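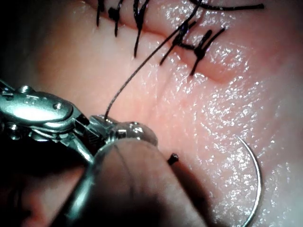
검은 실로 단속봉합을 놓은 분홍색 합성 조직 패드

입력 2019년 4월 17일
글 Haslam 홍보팀

"실제 조직과 같다"는 봉합 패드, 근거는 어디에 있나
Haslam, 합성 봉합 패드 비교 프로젝트 'Zanau' 결과 공개

봉합 실습용 소모품을 공급하는 Haslam이 합성 조직 패드 비교 프로젝트 Zanau의 결과를 공개한다. 당사가 취급하는 Okov와 Iseo 두 계열의 패드 69장에 2,104땀을 놓고, 땀마다 절개 가장자리와 매듭의 상태를 기록했다. 결과부터 밝히면, 두 계열 모두 기초 실습에는 쓸 만하다. 그러나 제품 안내문에 오랫동안 실려 있던 "실제 조직과 같은 감각"이라는 표현을 뒷받침할 자료는 얻지 못했다. 당사는 이 문구를 다음 인쇄분부터 삭제한다.

실습용 패드 시장에는 검증하기 어려운 말이 많다. 사실적이다, 임상에 가깝다, 전문가가 인정했다는 식이다. 무엇과 비교해 사실적인지, 어떤 조직에 가깝다는 것인지 적어 둔 안내문은 드물다. 당사의 안내문도 마찬가지였다. 지난해 10월 교육기관 몇 곳에서 문구의 근거 자료를 요청했을 때 당사가 내놓을 수 있었던 것은 사용 후기를 모은 문서 한 부였다. 후기는 대체로 호의적이었지만, 호의적인 후기를 보낸 사람만 모아 놓은 문서였다.

Zanau는 그 요청에서 출발했다. 시험은 여섯 달 동안 진행됐고, 평가 항목은 바늘이 들어갈 때의 저항, 실을 당길 때의 찢김, 매듭 고정, 절개면의 벌어짐, 표면 수분의 유지, 재사용 한도의 여섯 가지로 정했다. 항목을 정하면서 '사실감'은 제외했다. 점수를 매기는 사람마다 떠올리는 조직이 달랐고, 같은 사람이 같은 패드를 다시 만졌을 때도 점수가 흔들렸다. 그런 숫자를 평균 내어 싣는 것은 보기에만 그럴듯하다고 판단했다. 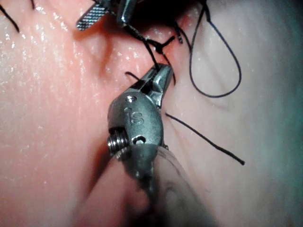 매듭 고정에서는 두 계열의 차이가 예상보다 작았다. 첫 매듭을 얹은 뒤 실을 당겨 조일 때 Iseo가 조금 더 버티는 경향이 있었으나, 기록을 담당자별로 나누어 보면 그 차이는 거의 사라진다. 패드보다 조이는 쪽의 습관이 결과를 더 크게 좌우했다는 뜻으로 읽힌다. 그동안 당사 영업 자료는 Iseo의 매듭 유지력을 별도 장점으로 소개해 왔다. 이번 기록만으로는 그렇게 말하기 어렵다.

찢김은 사정이 다르다. Okov는 절개선에 바짝 붙여 바늘을 넣으면 구멍이 길게 늘어나는 경우가 잦았다. 가장자리에서 충분히 떨어뜨려 넣으면 문제가 줄었지만, 초보자가 처음부터 그렇게 하리라고 기대할 수는 없다. 교육용이라는 이름을 붙인 이상 초보자의 서툰 땀을 견디는지가 먼저 확인되어야 한다. 한편 일부 강사는 쉽게 찢어지는 재료가 오히려 힘 조절을 배우는 데 좋다고 주장한다. 가능한 이야기이나 이번 시험에는 학습 효과를 재는 항목이 없었고, 당사는 이 주장을 판매 문구로 옮기지 않을 것이다.

표면 수분도 과장되기 쉬운 대목이다. 젖은 듯한 광택은 제품을 고를 때 눈길을 끌지만, 광택이 있다고 해서 실이 조직 위를 지나는 느낌까지 재현되는 것은 아니다. 밀폐 포장을 연 직후와 한동안 둔 뒤의 상태를 비교했더니 마른 패드에서는 실이 표면에 걸리는 일이 늘었다. 물을 뿌리면 겉의 윤기는 돌아왔으나 걸림까지 없어졌다고 기록한 담당자는 소수였다. 안내문에 적혀 있던 "물만 뿌리면 새것처럼"이라는 문장도 함께 삭제한다. 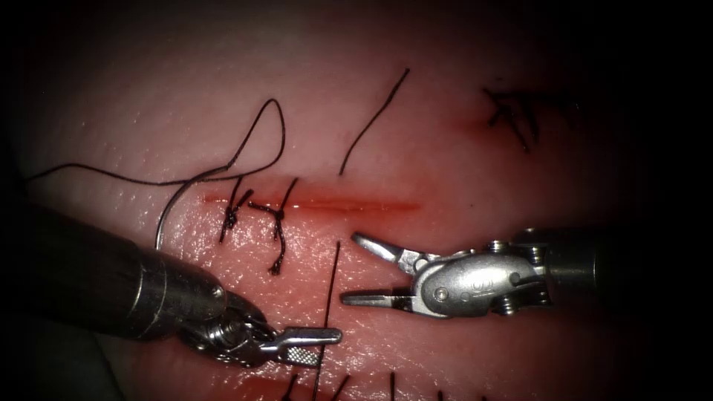 절개면의 벌어짐을 평가할 때는 봉합이 끝난 패드만 보아서는 알 수 있는 것이 많지 않다. 다 닫힌 절개는 대개 말끔해 보이고, 홍보물에 실리는 것도 대개 그 상태다. 당사는 중간 단계를 함께 기록하도록 했다. 가로로 곧게 난 절개의 왼쪽 부분에 매듭 둘이 지어진 단계라면, 닫은 쪽과 나머지 쪽의 선을 한 패드 안에서 견주어 볼 수 있다. 표면의 잔구멍과 주름은 이 평가에서 점수에 넣지 않았다. 질감이 정교하면 보는 사람은 재료 전체가 정교하다고 믿기 쉬운데, 겉의 무늬와 절개면의 거동 사이에 관련이 있다는 증거를 당사는 갖고 있지 않다.

재사용 한도에 대해서는 단일한 수치를 제시하지 않기로 했다. 같은 자리에 다시 땀을 놓으면 앞선 바늘구멍이 결과를 바꾸고, 자리를 옮기면 절개를 새로 내야 한다. 어느 쪽을 한 번으로 셀 것인지에 따라 숫자는 얼마든지 커진다. 다른 공급사들이 내세우는 횟수가 어떤 기준으로 나왔는지 당사로서는 알 수 없으며, 당사가 과거에 쓰던 횟수 역시 기준이 남아 있지 않아 철회한다. 앞으로는 절개 하나에 땀을 놓는 간격과 그 조건을 적고, 판단은 구매 기관에 맡긴다.

이번 결과에도 한계가 있다. 시험을 설계하고 비용을 낸 곳이 두 제품을 판매하는 당사다. 패드 69장이 여러 생산분을 고르게 대표한다고 장담할 수 없고, 일부는 창고 보관 기간을 확인하지 못했다. 봉합 방식도 단속봉합에 치우쳐 있어 연속봉합이나 깊은 층의 봉합에는 그대로 적용할 수 없다. 실의 굵기와 바늘 모양을 바꾸었을 때의 비교는 기록이 부족해 본문에서 뺐다. 무엇보다 실제 조직과의 대조 시험을 하지 않았다. 합성 패드에서 매듭을 잘 짓는 사람이 환자에게도 잘 지을 것이라는 결론은 이 자료에서 나올 수 없다.

구매를 검토하는 기관에는 당사 제품을 포함해 어느 공급사의 설명이든 그대로 받아들이지 말 것을 권한다. 견본을 받아 수업에서 쓰는 실과 바늘로 직접 절개하고 꿰매어 보는 편이 안내문을 읽는 것보다 낫다. 가능하면 숙련자와 초보자가 같은 패드를 나누어 쓰고, 가장자리의 찢김과 매듭의 풀림을 따로 적기를 권한다. 포장을 연 직후의 인상만으로 결정하는 것은 피하는 것이 좋다.

Okov와 Iseo의 가격과 규격은 그대로 유지된다. 변경되는 것은 안내문과 포장 표기이며, 기존 문구가 인쇄된 포장은 재고가 소진될 때까지 정정 안내지를 넣어 출고한다. 평가 기록 원본은 담당자 식별 정보를 지운 뒤 요청하는 교육기관에 제공한다. 측정이 누락된 땀과 도중에 중단한 패드의 기록도 지우지 않고 포함했다.

Zanau의 후속 시험은 계획 단계에 있으며 일정은 정해지지 않았다. 외부 기관이 시험을 맡는 방안을 우선 검토하고 있으나 합의된 곳은 아직 없다. 합의가 이루어지기 전까지 당사는 이번 결과를 "검증 완료"라는 말로 홍보하지 않는다.

자료 요청 및 문의: Haslam 홍보팀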